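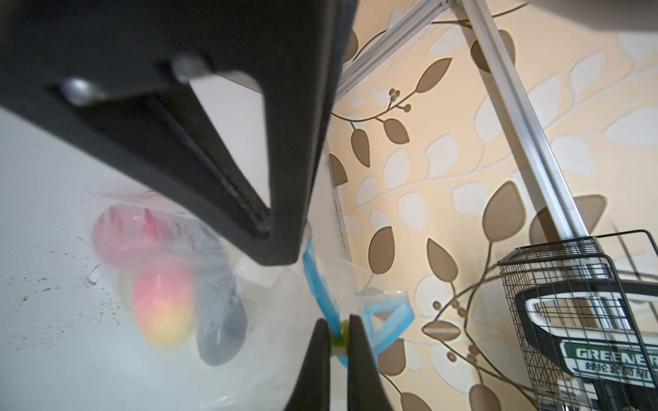
ok thread time. capstone update from team Tirkadow, week 4 of the zip bag task and I have Things To Say

so the assignment: robot picks up a zip-top bag with stuff in it, moves it, puts it down. closes it too if you want the extra credit. we wanted the extra credit. we were so young

bags are the worst. everyone else in the section picked blocks or cups. a cup stays a cup. a clear bag is a different shape every single time you touch it AND the camera sees right through it

current approach = go for the little yellow-green plastic piece with the fingertips. not the seal, not the bag body. pinching the film was a disaster, it just slides out

Mawar Harahap (my teammate, does all the gripper stuff) argued for this back in December and I said no bc the piece is tiny. I was wrong. it's in writing now Mawar, screenshot it

numbers for the people who keep asking: 201 demos recorded so far. we threw out 70. mostly me bumping the fingers into the table, a few where I forgot to hit save until after the reset

yes 70 is a lot. no I don't want to talk about it

the wrist cam view is what the policy trains on, so the fingers are always in it and the housing eats a big chunk of the top corner. Prof Seyoum asked if we could crop the housing out. we tried. it got worse?? no idea why. uncropped it is

other thing, red stuff shows up great thru the plastic. pale stuff and the gray one, not so much. we're not even asking it to identify anything but if you're doing the sorting version of this, pick bright things, trust me

also the fold. when the bag gets lifted the top creases over by the fingers and now there's blue seal going two diffrent directions. our seal detector (ok it's a color threshold, calling it a detector is generous) grabs whichever bit it likes best

fix for now: only look for the seal before the grasp, remember where it was, ignore it after. ugly. works better than the ugly thing we had before

someone from the Torncombe team asked what fingers we use. plain black ones, nothing fancy. we tried rubber sleeves from the Forkberg kit and they stuck to the bag so hard it wouldnt let go at the end

to do before the demo: 30 more clean demos w/ the bag turned the other way, write the reset checklist, get Mawar to sleep

will post the eval when we have one. if it's bad I'll post it anyway, probably at 2am

ps if anyone in section has a spare usb extension pls bring it to lab, ours is held together with tape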